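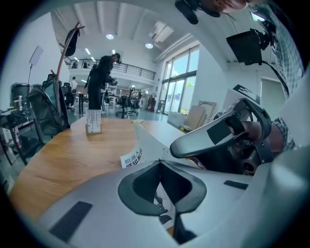
A checked cloth is one of the simplest things a loom can make, and I have never gotten tired of looking at it. You set up bands of colored thread in one direction, you weave the same bands across in the other, and where they meet the color deepens. Where a colored band crosses white you get a softer, half-strength shade, so two threads give you three tones for free! It's why a light blue-and-white check like the one on the shirt sleeve here looks so fresh from a few feet away and so busy up close. People wear it to work, to weddings, to mow the lawn, and very few other patterns can make that trip without changing shoes.

I went to Kallau in November to see how the stuff gets made. The Minitz mill sits at the bottom of the town, next to the river, and you hear it well before you find the door. Inside there are 16 looms, and eight of them weave checks all year. The noise is wonderful and terrible (bring earplugs, the ones in the box by the stairs are too small for grown-up ears). The weavers talk with their hands and eyebrows, and I picked up the sign for "thread broke" within minutes because I saw it so often.

What surprised me was the planning. Before a single yard is woven, somebody has to decide how wide each band will be, down to the thread, and then draw the whole warp in that order. The mill keeps its old patterns in ledgers, with little squares of cloth glued beside the numbers. There are almost 200 squares in the ledger I was allowed to handle, and plenty of them would sell tomorrow. One was a green so odd and sour that I asked for a copy of the page. It was woven for kitchen curtains, and I want a shirt in it badly.
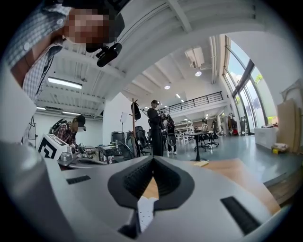
Photo: Wajid Kiani

Weaving the check is only half the fun, though. Then comes the cutting, and this is where shirtmakers earn their keep. At Merero, a small workroom up the hill from the mill, the cutters match the lines across the front placket, the pocket and the yoke. If the pocket is off by half a square your eye goes straight to it, and once you've seen it you'll see it every time you put the shirt on. Some makers get around this by cutting the pocket on the diagonal. Merero does that too, on purpose, on its work shirts, and it looks terrific.

Sleeves are harder. The arm curves, the cloth doesn't want to, and the lines will only agree with the body of the shirt for a few inches below the shoulder. After that the cutter has to let them go. I stood and watched one sleeve being laid out, moved, laid out again and moved back to where it started, and I would gladly have stayed for the next eight.

If you own a checked shirt already, it probably has more years in it than you think. Marwat, the repair shop across the street from Merero, turns collars for anyone who walks in. They unpick the frayed collar, flip it, and sew it back with the clean side out. A check is kind to patches as well. Take a piece from the inside of the hem, line up the squares, stitch it down with thread in the lighter color, and wash it a few times. I tried this at home on an elbow, with the radio on and a pot of coffee going, and the patch came out a little crooked. I'm wearing it now.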